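Section 3: Hanging clothes on your Plurholm rack

By now the posts should be standing up straight in the base and the whole thing should feel solid when you nudge it. If it still rocks, go back to Section 2 and tighten the bolts again – I had to do mine twice.

Before you start, sort your hangers. I use plain plastic ones in a bunch of colors (my kids fight over the green ones) and they all fit over the bar fine.

1. Put the rack on a flat table or floor.

2. Lay the first piece of clothing down and find the neckline or the top fold.

3. Slide the hanger in from the bottom if the fabric is stretchy. Ribbed knits get wavy necklines fast when you force them over the top!

4. Pinch the fabric low down and give it a light tug so it settles over the shoulders of the hanger.

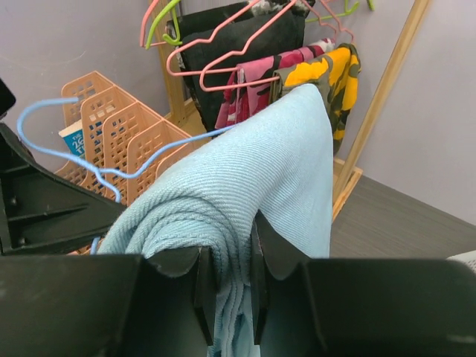

Do ribbed knits need padded hangers?
Plain ones are fine for anything light. For a heavy sweater I'd fold it and put it in a basket, or you'll end up with little bumps at the shoulders.

5. Hook the hanger over the bar. Start in the middle and work out to both sides, so the weight stays even.

6. Keep long pieces toward one end and let them hang straight. If the bottom bunches up on the base, fold the piece once over the hanger.

7. Leave a bit of room between hangers. I went over 12 on mine once and spent the whole evening pulling sleeves out of other sleeves.

Note: Ching-wen Lu wrote to me in May to ask if the hooks should all face the same way. I like them facing the back, it's just easier to grab one in a hurry, but the rack doesn't care.

Caution: Don't hang wet coats on it. The wood marks, and a soaked coat on one end can tip the whole rack over.

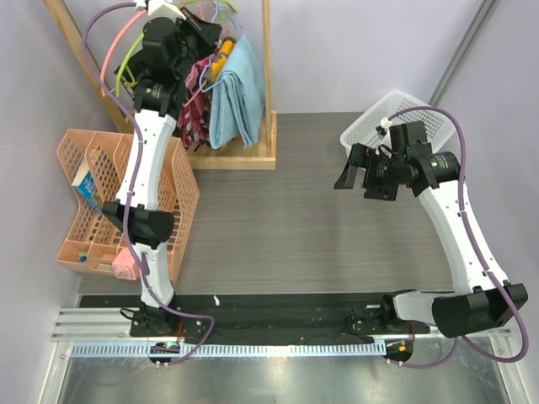
Light blue piece on the right, patterned one to its left, yellow-orange in between.

8. Small stuff like socks and scarves goes in an organizer next to the rack. Mine is a cheap Grivis one and it's held up great.

If you bought the extra shelf, go on to Section 4. Otherwise skip ahead to Section 5 for cleaning the wood.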